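3.2 Garment state before folding

Most of the time in a household folding task goes to the step before the fold. Earlier drafts of this section lumped it in with "handling". We now split it in two: gathered and spread. Definitions are kept short because the raters had to hold them in their heads.

Gathered. Cloth hangs or lies in creases that run toward one point. No full outline. Hem may show on one side only, which is enough to guess at orientation but not enough to start a fold. Light fabric is the worst case for rating, the shading between creases is soft and raters disagree on where one layer stops and the next begins. Figure 1(a) is a typical gathered state, white cloth drawn down into a narrow twisted strand, with a stretch of bottom hem still fairly level at the left.

Spread. Garment flat, both sleeves out, neckline findable. We do not ask for a perfectly square layout. One sleeve lower than the other is still spread. A hem out of view is still spread, as long as the neckline and both sleeve openings can be seen.

Figure 1. Garment states. (a) Gathered.
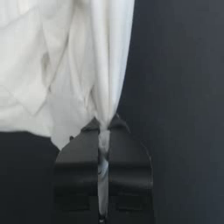 3.3 Items and surface

Plain T-shirts, short sleeve, crew neck. We dropped the printed ones after the pilot in July, the prints gave away front and back too easily and the Drelow scale was never meant to score that. Dark surface throughout. A pale counter was tried first and the raters lost the sleeve edges.

The full set has 2,865 rated moments. Of these 1,421 were rated gathered and the rest spread or unclear. Unclear was used more than we would like, mostly for shirts with one sleeve tucked under the body. Gadisa Tilahun re-rated 146 of the unclear ones without seeing the first scores and moved nearly half of them to gathered. Those changes are kept in the final set.

Front or back is a seperate question. For a plain shirt the neckline dip helps, the collar band helps, and so does any mark inside the neck. In Figure 1(b) the collar shows as a thin brighter band and there is a faint smudge just under it, a printed label or a tag maybe, too soft to read. Raters were told to put down "not sure" in cases like this. Some put down back anyway. We left those in.

Figure 1 (continued). (b) Spread. 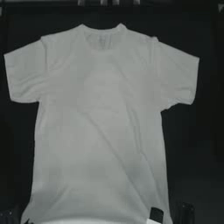
Sleeves were scored on their own, left and right as the rater sees them, not as worn. This caused trouble in the first round: 2 raters used wearer's left for a whole batch and it had to be flipped by hand. The sheet now says "viewer's left" in the column head. Sleeve openings that look slightly uneven count as flat. A sleeve folded back on itself does not, even when the fold is small, since it carries through to the finished stack and shows up there as a thick corner.

Creases were harder. The Ledesma guide asks for crease depth in three grades. With white cotton we could not get the grades to hold between raters, so we went down to yes/no: is there a crease that crosses the line where the next fold would go. Coarse but it is stable. Small ridges along a seam are ignored, a shirt that has been sewn will always show some.

One gap to note. We have no measure of how long a shirt stays gathered before someone gets it spread, becuase ratings were made on single moments and not on runs. Sider has timing in its towel set but towels have no neckline or sleeves, so the numbers don't carry over. The Gostutora protocol would cover it, at the cost of rating every run end to end. Left for later work.

Rating sheet and definitions as of 4/19/26 are in Appendix B.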